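Prultis Node Setup Guide
Section 9: Setting Up Shared Memory and Cache Options
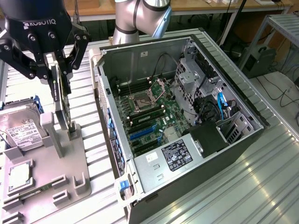 9.1 Before You Begin

This section covers the memory and cache settings for a Prultis node with two processor sockets. Do the steps in order. Most changes take effect only after a restart, so plan for the node to be out of service while you work.

You will need:

An administrator account on the node
A console connection (the settings in 9.2 can't be reached over the network)
The Vetico configuration tool, installed on the node
A copy of the current settings, saved somewhere other than the node

Note: If your node was set up before September, check the firmware page first. Older firmware shows the cache menu under Advanced instead of Memory, and the interleave option is missing.

9.2 Choosing a Memory Layout

Each processor has its own local memory. A processor can also read memory that belongs to the other socket, but the request has to cross the link between them and takes longer. The layout setting decides how the system spreads addresses over the two sockets.

1. Restart the node and press F2 when the firmware prompt appears.

2. Open Memory, then Layout.

3. Select one of these modes:

Local – each processor fills its own memory first. Use this mode when jobs are pinned to a socket.

Interleaved – addresses alternate between the two sockets. Access times are more even, and no single job gets the shortest ones. Use this mode for one large job that runs on all cores.

4. Press F10 to save, and confirm.

5. Let the node restart. The first start after a layout change runs a full memory check. Do not interrupt it.

Caution: Do not cut power during the memory check. The node may come back with the layout half written and will then need a firmware reset (see 9.6).

9.3 Setting the Cache Line Size

The default line size is 128 bytes. Leave it there unless your software vendor tells you to change it. A larger line brings in more neighboring data with each miss, which helps programs that read through long arrays. The cost is extra traffic when two cores keep writing to different variables on the same line.

1. Log in on the console.

2. Start the Vetico tool and choose Cache, then Line Size.

3. Enter the new value and press Enter. The tool accepts powers of two only.

4. Choose Apply on Restart.

If you compile your own programs, rebuild them after this change. Padding that was correct for the old size may no longer keep variables on separate lines.

9.4 Turning On Coherence Reporting

Coherence hardware keeps the caches in agreement when more than one core holds a copy of the same data. It is always on and can't be disabled. What you can turn on is a report of how often copies are being invalidated.

1. In the Vetico tool, choose Cache, then Reports.

2. Set Invalidation Report to On.

3. Set the warning level. The factory value is 80 percent of link capacity.

4. Choose a folder for the log. Pick a local disk. Writing the log to a network share adds traffic of its own and makes the readings hard to use.

5. Choose Save. No restart is needed for this one.

Note: Reporting uses a small amount of processor time. Turn it off again once you have the readings you want.

9.5 Checking the Result

1. Restart the node if you have not done so since the last change.

2. Log in and run the Tkachuk memory test from the Tools menu. Choose Short Test.

3. Compare the local and remote access times in the results. In Local mode, the remote figure should be clearly higher. In Interleaved mode the two should be close.

4. If both figures are high, make sure that no other job is running and repeat the test.

5. Save the results file with your copy of the settings.

The Long Test is meant for nodes with suspected memory faults. It locks the node until it finishes, and it does not give better timing figures than the Short Test.

9.6 If the Node Does Not Start

Wait for the memory check to end – on a node with all slots filled, the screen can stay blank for several minutes. If there is still no prompt:

1. Hold the power button until the fans stop.

2. Disconnect both power cords.

3. Move the reset jumper to the second position. Its location is printed inside the cover.

4. Reconnect power and start the node. It will load the factory settings and stop at the firmware screen.

5. Shut down, disconnect power again, and return the jumper to its first position.

Caution: A firmware reset also clears the boot order and the console password. Set both again before putting the node back in service.

Nodes installed in a Conville rack share a power controller. Use the controller to release the slot before you pull any cord, or the neighboring node may log a power fault.

Section revised 12/28/23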